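The Akix grip fault was a defect in hand-held grippers used at the Bramiswood workshop to record handling tasks for robots. It was reported on July 12, 2019, when a jaw kept closing after its trigger was let go and crushed a paper cup. Checks found the same fault in 30 of 356 grippers – all had a worn return spring. No injuries were recorded. The springs were replaced by Flostulgate in November, and a limit on closing force was added. Cup stacking remained the standard check for repaired units.

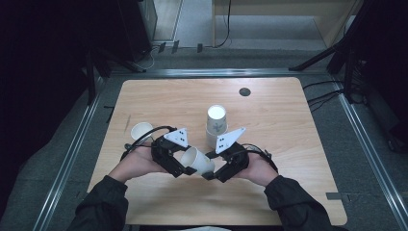

A paper cup held on its side between two hand-held grippers, with stacked cups behind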